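Week 4 - Packaging and household waste

Paperboard holds liquid only when it has a lining, and the lining decides which bin it belongs in. Ustwood council sorts at 2 depots. Fibre goes to the Skukberg mill, where lined board is pulped separately - it takes longer to break down. Organics go to the composting site. Read chapter 11 before the tutorial and bring your colour-coded bin chart.

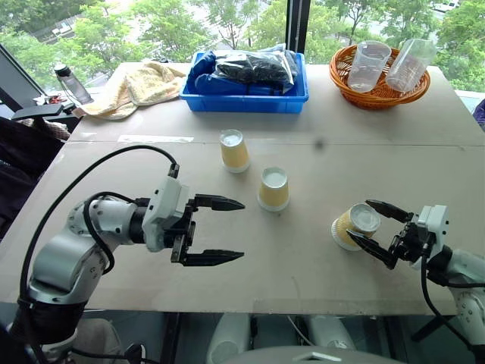 Why is lined board kept out of the green bin?
The plastic lining doesn't compost and leaves fragments in the finished soil.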